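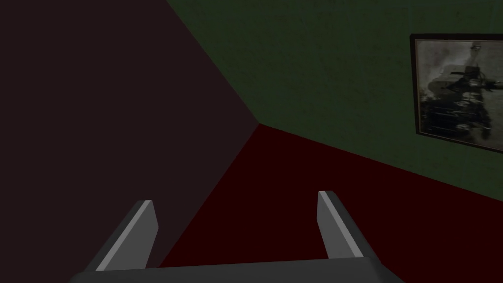 Computer render: two-fingered gripper, fully open.

Home Prompters Lights Talkback Spares Hire Contact

Graneo Cellon presenter's prompter

We have been wanting a prompter like the Cellon on our shelves for years, and now that it has landed we can't stop setting it up in the demo room and reading the news to each other. It is a small through-the-glass prompter for people who talk to a camera for a living (or would like to): local TV, online bulletins, college studios, parish council streams, the lot. You look straight down the lens and your words are there in front of it, big and steady, and your eyes stay where the viewer wants them.

The glass first, as it's the best bit. It is a proper coated beam splitter in a metal surround, and it folds flat against the base when you undo two thumb screws. Older prompters in this price range give you a faint second copy of every letter, a sort of ghost sitting just above the first, and after an hour of reading that gets very tiring. On the Cellon the letters are clean right out to the corners. Rekha Chettiar, who reads the Tuesday bulletin at Irkbridge Community Television, tried ours with her reading glasses off and got through the whole programme without a squint!

The hood is black cloth on a wire frame and weighs 817 grams with its carry bag. It pulls over the camera with a drawstring at the back, so little cameras and big shoulder ones are both fine. If you've ever fought with a stiff plastic hood that wouldn't close round a viewfinder, you will love this one.

Scrolling

The script runs from the Graneo program, which comes in the box on a memory stick and can be put on as many computers as you like. Paste your script in, pick a size, go. There are 7 text sizes, and the largest can be read comfortably from 4 metres. You can change a line while it's on air (the presenter sees the new words slide in below the reading arrow, no jump, no flash) and you can mark up names with how they ought to be said, in a second colour. We use that one constantly. Anyone who has met a list of Welsh villages cold at six in the evening will understand.

Speed is set by a hand wheel on a long cable. It has a soft middle position where the text stops dead, then turns either way for forwards and back. There is a foot pedal too, sold separately, for presenters who work alone. The pedal takes a bit of practice. Give it an afternoon with a script you don't care about, and by the end of it you'll be slowing down for the sad stories and picking up for the sport without thinking.

Setting up

The base plate slides on to the rails and locks with one lever. Put the camera on next, then the screen, then the glass, and check the balance on the tripod before you let go of anything. The screen is the heaviest part and sits well forward, so a light holiday tripod won't do. The Gounder heavy legs are what we use, and we can supply them with the right plate already fitted.

Power comes from the mains or from an ordinary camera battery on the back of the screen. The mains lead is long enough to reach the floor and along a bit, but take an extension if your sockets are behind the set.

In the box

Base plate and rails
Screen with mains supply
Folding glass and surround
Cloth hood and bag
Hand wheel with cable
Memory stick with the Graneo program
Cleaning cloth (please use it, and not your sleeve)

Not in the box: tripod, camera battery, foot pedal, hard case.

Hire

The Cellon can be hired by the day at 62 pounds, with a spare hand wheel thrown in. Collect from the Irkbridge counter after 9am and bring it back by the same time next morning. December goes quickly with carol services and end of year round-ups, so do ring early for that. Hire customers who go on to buy get their first day's hire taken off the price.

Come and try it with your own camera if you can. Bring a script, the longer the better, and we'll put the kettle on and work the wheel for you.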